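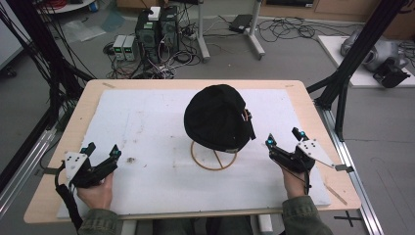

From: Kadri Luik
To: handheld-grippers list
Subject: Re: fingertip choice for soft goods, Kamton vs. Pluvonetti

Hi all,

Replying inline, with the parts I have nothing to say about taken out.

> We are about to order fingers for a pair of handheld
> grippers and the choice is between the Kamton soft tips
> and the harder Pluvonetti ones. Most of our tasks are
> cloth: hats, socks, small towels. Has anyone run both on
> the same task? The only numbers I can find are for boxes
> and bottles.

Yes, we ran both in May. The task was putting a knit beanie on a round wire stand and taking it off again, two hands, one gripper in each. We did 40 demonstrations per fingertip type with the same person, then swapped people and did it over. The stand sat on a foam board, which matters more than I thought it would. More on that further down.

For picking up the hat anywhere on the crown, I could not tell the two apart. Knit bunches up easily and both tips hold it. The difference shows at the brim. A folded brim is two layers, and with the hard tips you can slide one finger between the layers and lift only the outer one. With the soft tips the finger drags on the knit and tends to push the fold closed before it gets in. We got there by coming in from the side at a low angle, but it added time to each demonstration and the second operator did not like it.

On the other hand, the soft tips are much better at keeping hold when both hands pull the opening wide. The hard ones let go of the knit more often at full stretch. We lost 11 takes to that with the hard tips and two with the soft.

If I had to order one set for cloth I would take the soft ones and accept the slower brim. If your tasks are mostly unfolding, go the other way.

> How much does finger wear matter over a long collection?

The soft tips started to look polished after 700 grasps and slipped a little more on smooth cotton. On knit I saw no change. The hard tips look the same as on the first morning. I would keep a spare set of the soft ones on the shelf and write down the grasp count when you change them. We did not do that at first and I had to go back through the logs.

> Did you need to change anything in the tracking?

Nothing in the software. We are on Kütt for the pose estimate and Nekik for recording, both with default settings. Two things to watch:

The first is the side plates. When the hands come close together over a small object, one plate can hide the other from the head camera. With a hat this happens each time you bring both grippers to the front of the brim. We told the operators to work from left and right and stay off the front, and the dropouts went from 157 in the first batch to 40 in the second. These are single lost frames, so none of the takes had to be thrown out, but it is easy to avoid.

The second is the cable. Leave enough slack that it hangs down past the wrist and does not pull when you rotate the hand. One of our operators had it too short for a whole afternoon and you can see it in the data — the left wrist never turns past a certain point.

> Any advice on the stand itself? Ours keeps walking across
> the table.

That is where the foam comes in. On bare wood our stand slid every time someone pulled the hat down on one side, and people started using one gripper to hold the stand, so it stopped being the task we wanted. A wire base digs into foam slightly and stays put under light pulls. It will still tip if you pull hard sideways. We thought about screwing it down and decided against it, as a stand that can move a little teaches people to be gentle, and we would like the policy to learn that too.

White foam also makes the finger markers easier to pick out than our wood did, at least with our lights. It gets scuffed quickly. I have not seen that cause any trouble.

> Does the arm see the same difference between tips?

I can't answer that yet. We have replayed only the soft-tip data on the arm, and only the half of the task where the hat comes off. I would like to run the hard tips before I say anything about it. I should have that in a couple of weeks and will post to this thread.

If anyone has tried the Kamton tips on fleece or on anything with a loose weave, I would be glad to hear how it went. Our next batch is scarves.

Kadri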